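Stories > Short fiction > The Surnlow Election

Last updated: June

The see of Surnlow fell vacant in 1032. Five electors were lodged at Hundaneck under the rule of enclosure, with bread reduced after the third ballot. 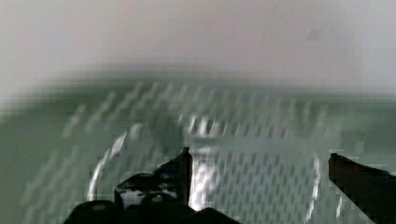
The clerk of the conclave entered each ballot in a ledger. Rows of pale slanted dashes on green, close and regular, would give a fair idea of his tally pages by the second week. He recorded no reasons. Three votes went to the abbot of Cemau, and the same three were withdrawn by nightfall.

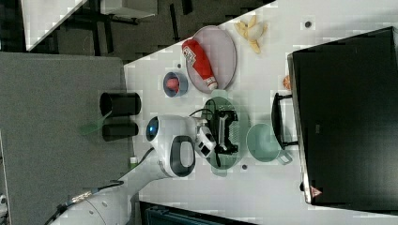 By the author of the Ponce Chronicles

On the last ballot the clerk found a sixth slip in the urn. The rule allowed up to 30 days and made no provision for a sixth slip. He read the name on it, which was his own, entered it in the ledger and asked for the door to be unsealed.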